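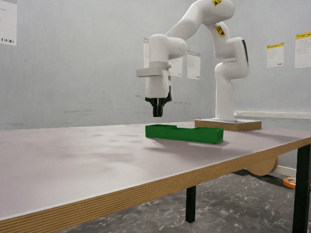 Robot arm and green tray on the table.

Section 9: Setting Up a Scripture Reading Plan in Telitano

A reading plan breaks a book of scripture into daily portions and keeps your notes beside the verses.

1. Open Plans and choose New Plan.
2. Pick a book. To study one account, such as Ruth or Jonah, tap Chapters and mark only the ones you want.
3. Set the number of days. Plans can run from 1 to 227 days.
4. Choose a translation. Cross-references follow the translation you choose.
5. Tap Save.

Note: Verse notes hold up to 1000 characters. Longer notes go in the Journal.
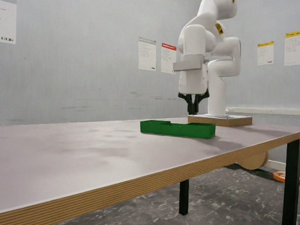
Printed verse cards can be used with any plan. Go to Plans, then Print, and select Cards; each sheet is laid out in reading order. Cut the cards apart and stand them in a long, shallow open tray, like the green one on the table, with the first day's card at the front. Move each card to the back once it has been read — the order then stays right for the next reader.

Caution: Changing the translation after printing does not update the cards. Print them again.

6. To share the plan with a study group, tap Invite and enter the group name. A group may have up to 24 readers.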